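Search this site Search Advanced search

Filed under: Course materials > Robot Practice > Planning and Budgets

Handout 3: Buying for a small handling project

Welcome back, everybody. Last time we talked about what a gripper has to do, and this week we get to the part people tend to put off, which is paying for it. I know a budget sheet is less fun than a bench full of parts, but please stay with me -- a good plan in March saves a lot of sad emails later in the term.

Our running case is still the Isham sorting project. The task is picking up small personal items (bracelets, hair ties, watch bands and so on) in ordinary homes and putting them into boxes. Isham has 1,768 dollars for equipment, and that has to cover everything, shipping included.

Start with the work and let the shopping list come out of it. Write down what will be handled, where it will be sitting, and who will be holding the tool. A string of beads on a soft blanket asks for different fingers than a metal block on a steel table, and if you buy the fingers first you may end up buying them twice (I have done this, and it stung).

Next, sort your costs into 2 piles. The first is what you pay once: hand-held grippers, mounts, cables, a carrying case. The second is what you keep paying for: finger pads, screws, storage for recordings, and bus fare for whoever goes out to the homes. Students nearly always fill in the first pile with great care and then give the second a single line at the bottom marked "other." Please don't!

For quotes, we have two suppliers in the case packet. Judov sells the gripper as a full kit, and Tuncer sells the jaws and pads separately. Compare them on the same list of parts, and check the lead time as well as the price. Spare pads are 104 dollars a set in the Tuncer quote, and the Judov kit includes one set, so make sure that shows up on both sides of your sheet.

Don't forget the things to be picked up. They can come from a drawer at home or a thrift store, but they still need a line, even if the line says zero.

For next class: bring a one-page budget for Isham, with both piles filled in, and a short note on what you would cut first. 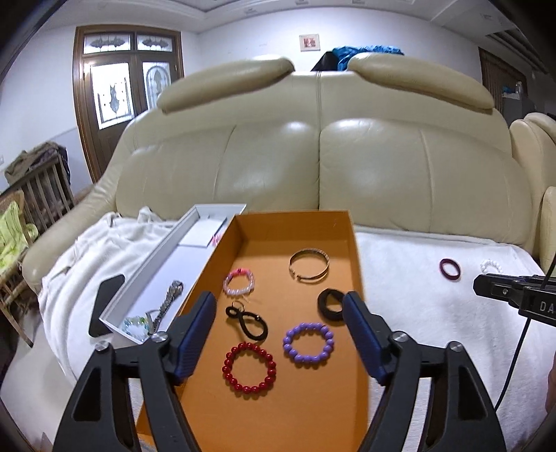
Figure 1. Hand-held gripper over a box lid of bracelets and hair accessories.

Related items
Handout 2: What does the gripper have to do?
Worksheet: Comparing two quotes
Case packet: The Kotitton workshop move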